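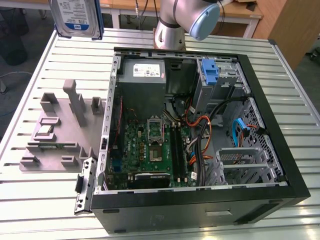

Rendbridge Works -- Handling and Cell Safety Group

Bench diary, Thursday
December | Mehrangiz Ghaffari
6 minute read

In at half past seven. The heating in the cell room had come on at some point but the corridor was still cold, so I did the paperwork with my coat on and went through to the bench at eight.

The job this week is the handling rules for the desktop line, meaning everything that applies when an arm is working inside an open tower. The old rules were written for the Turkton cell, where the arm picked up sealed boxes and put them down again, and most of them say nothing useful once there is a bare motherboard in reach. The draft stands at 16 pages. I would like it shorter, but Lernville asked for a worked reason behind every clause and that takes space.

I started with section two, laying the machine down. The clause says the tower goes on its side, side panel off, interior facing up, and that it is set against the bench marks before the arm is enabled. We argued last month over whether the panel should stay within reach of the bench or go on the rack. I have put rack. A loose sheet of metal leaning on something is the first thing to move when the arm clips it.

Section three is the fixture plate. I rewrote the opening so it is one sentence: a part that leaves the case goes to its own holder on the plate and nowhere else. The Riviere people wanted an exception for drives, as a drive is heavy for its size and they find it easier to set it on the bench and pick it up again. I have left the exception out for now. Once there is one thing allowed on the bench there will soon be a screw there as well, and a board put down on top of the screw.

I had a note from Riviere on speed before ten. They run at 800 mm a second over the bench and would like the same figure everywhere. The draft has 800 in clear air and 12 as soon as any part of the gripper is below the rim of the case. They think 12 is painful. It is painful, I timed a drive removal and went and made tea in the middle of it. But a catch at 12 leaves you with a stopped arm and a part you can still use, and I have seen what the other sort leaves. I wrote back and said they could bring evidence for a higher number and I would look at it properly.

The drive clause needed the most work. The text said "the drive shall be lifted clear of the case before lateral motion", and two people read that two ways. One took clear to mean out of its bay, the other took it to mean above the highest cable. It now says above the highest edge of the case or the highest cable, whichever is the higher. Clumsy, but I can't see a way to misread it. I also added that the arm must not carry a drive over the open socket. Go round, even if the path is longer.
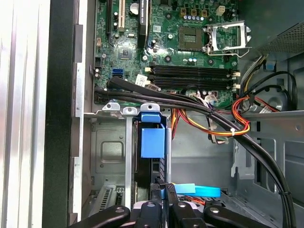

Rules and Good Practice

Late morning was sockets and cables.

With the processor out and the bracket flipped up, the contacts are bare, and that is the state the rules have to be strictest about. The draft says no tool or part passes over a bare socket, no hand goes near it without a wrist strap, and the bracket lever is treated as an obstacle in the planner. That last point is new. The lever sticks out when it is open, and the collision model we inherited has it closed. I have asked for the model to be changed and have written the clause so the cell can't be signed off until it is.

Cables are harder to write a rule for. A power supply lead goes where it likes. You can model the case down to the folded edges and the loom will still lie differently in the next one. The first version of the clause told the operator to "dress cables away from the work area", and I crossed that out, as dressing them away from one thing puts them across another. What I have now is that the operator looks before each removal, checks that no cable lies between the fingers and the part, and records that they looked. A zip tie already in place is left alone. Anything the operator adds to hold a cable back has to be listed and taken out again at the end, and the list is read out at the handover.

I did think about relying on the wrist camera for the cable check. It gives a good close view, and you can make out the power wires and the socket contacts easily enough. The trouble is that the fingers are always in the bottom of the picture, and the bit of the case they cover is the bit you want to see. So the clause says wrist view and fixed view together, and neither is enough alone. Lighting at the bench is to be at least 600 lux with the arm in its working position. I added those last words myself, having once measured a nice bright bench and then watched the arm put half of it in shadow.

Lunch at the desk. Leek and potato soup from the flask, still hot, and the end of yesterday's loaf. Went for a short walk round the car park after and came back by the goods entrance, where somebody has finally fixed the door closer.

Afternoon was the plate again, the part about putting things into holders. This is where the draft was thinnest, four lines in all, and three of them were about labelling. 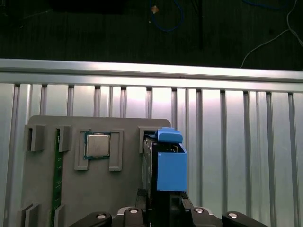 Putting parts down

Notes for the rewrite, copied from my rough pad.

A part is not put down until the holder has it. The gripper stays closed until the part is seated, then opens, then waits, then backs away along the line it came in on. No sideways moves with the fingers still round the part. If the part shifts as the fingers open, stop and call it, don't chase it.

The processor sits in its nest with the metal lid up. The brackets hold it by the edges. Nobody straightens it by pushing on the top, and if it is crooked it is lifted and placed again.

Memory goes in by its edges too. Fingers don't close on the faces of a board. I had written "where practicable" after that and have struck it out, as that phrase ends up meaning whenever we're not busy.

Printed finger pieces are to be checked for cracks at the start of each shift and swapped as a pair. I need to find out who keeps the spares. If the answer is nobody then it has to go in the draft as a named duty.

The upright plate wants its own paragraph. Everything I had written assumed a holder you come down into, and the approach is different when the plate stands on end. Gravity isn't helping you seat the part any more. Ask Lernville how they word theirs -- I know they have one, they mentioned it on the call.

Also still open:

- whether a failed placement counts as an incident or just gets logged. I say logged the first time and an incident if it happens again on the same holder.
- who may reset the arm after a stop inside the case. The Turkton rule says any trained operator. I'd want a second person looking at the fingers first.
- the Riviere speed question, if they come back on it.

Finished at twenty past five. Sent sections two and three to Lernville and kept the rest, as the cable clause needs another read when I'm less tired of it. Bring a spare wrist strap tomorrow, the clip on mine has gone slack. Ring the dentist before nine.

Recent from the bench diary
Stop buttons and where we put them
Reading the Turkton rules again
Wrist straps, mats and who tests them
A morning on the call with Lernville
Handover sheets: what we dropped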